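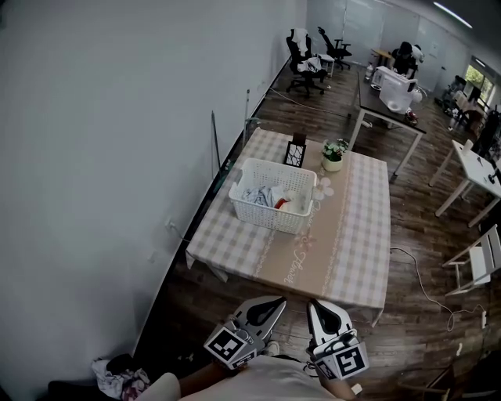
*Two hand-held grippers and a basket of crumpled clothes, our usual test table.*

**Buy the boring gripper**

In our group in Narneck we compared two hand-held grippers this winter, the Zevarton and the Suder. My opinion after 109 trials with laundry is simple: we give too much attention to closing force and too little to the pad.

The Zevarton is the stronger one, and on paper it wins everything. But a strong finger with a smooth pad pushes a shirt away before it can pinch it. The Suder closes slowly and feels a little cheap, and it lost only 31 grasps by my notes. I did not expect that, and I repeated a part of the trials on a Sunday to be sure.

Some colleagues say that the controller will correct a bad pad. We run Nijs, which is a good controller, and I have not seen it correct this. It can only try again, and every new try makes the cloth more crumpled.

I would like sellers to publish results with soft things, and to sell spare pads for a normal price. Until they do, please bring your own shirt to the demonstration.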